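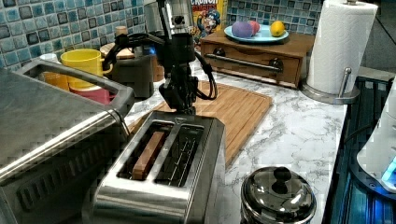 Test Driver and Development Technician, Drudico Track Program

Drudico builds small-run sports cars in Widstead. We are hiring a test driver who can also work on the car. The job is full time and permanent, and it starts in June.

About the car

The Harnora is a two-seat, mid-engine coupe meant for both road and track. It has a turbocharged engine, a sequential gearbox and adjustable dampers at all four corners. The body and tub are finished as far as the main hard points go. Suspension tuning, brake cooling and the traction control maps are still open, and they will take up most of your first year.

We have 2 running prototypes. One is set up for durability miles and wears plain black panels. The other is the handling car, and it gets changed nearly every time it goes out. A third chassis is used for fitting trials and does not drive.

What you will do

You will drive both prototypes on our own handling course in Widstead and at the Kos circuit, where we rent track time in blocks. A normal track day begins at 7 a.m. with checks and tire pressures. Driving is done in short runs with a debrief after each one. You will write up every run the same day, in plain words, along with the setup sheet. Engineers will read your notes next to the data, so we need to know what you felt at which corner, even when the numbers say something else.

When the cars are in the shop you will work on them. That means spring and damper changes, alignment, brake service, fluid changes, corner weighting, and fitting and removing sensors. Expect to spend more hours in the shop than in the seat. In winter the split leans even further that way.

You will also drive the durability car on public roads. This is slow work – town traffic, highway, rough back roads, and a lot of stopping to note rattles and temperatures. Total road mileage for the durability car is set at 2000 miles a month, shared among 4 drivers.

What we need from you

A clean driver's license, held without suspension.

A current competition license, or proof of a completed manufacturer test driver course.

At least 4 years of paid work in vehicle testing, race car preparation or a similar trade.

Good hands-on skills with suspension and brakes. You should be able to do a full alignment on your own and explain what you changed.

Clear written English. Applicants who reach the second stage will be asked to write a run report.

Willingness to stay overnight when we are at Kos.

It helps if you have worked with data logging software, have driven on wet handling surfaces, or can weld. We do not require a degree. Race results are fine to list, but we give them less weight than steady, repeatable laps and good notes.

What we offer

Salary depends on experience and is discussed at the first interview. Health insurance begins on the first day of work. We pay for your competition license renewal and the yearly medical exam, and we supply helmet, suit, gloves and shoes. Travel, meals and lodging at Kos are covered by the company. Overtime on track days is paid – it is not banked as time off.

Who you will work with

You will report to Young-sook Yoon, who runs vehicle dynamics and signs off on every setup change before a car leaves the shop. The team is small, and everyone helps load the truck.
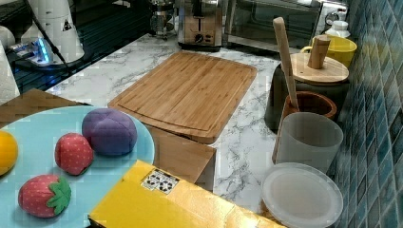 Mwanaisha Simiyu, asked what she would want a new driver to know, put it this way: "The first months are mostly repetition. You do the same run with one click of rebound changed, then you do it again. If you get bored and start chasing lap time, the day's data is no use to us. When the car does something you don't like, come in and tell us, even if you can't explain it yet."

How to apply

Send a resume and a short letter to the hiring office in Widstead using the form on our careers page. In the letter, describe one handling or braking problem you helped find and fix. Include what you first thought it was, if that was different. Please do not send video laps.

The first interview is by phone. The second stage is a full day in Widstead and includes a shop task, a passenger ride, a supervised drive in a production car and the written report. We pay travel costs for the second stage. A medical exam follows for anyone who gets an offer.

All applicants must be able to work legally in the country at the time of hire. You will be asked to sign a confidentiality agreement before the shop visit, and phones stay at the front desk during the day.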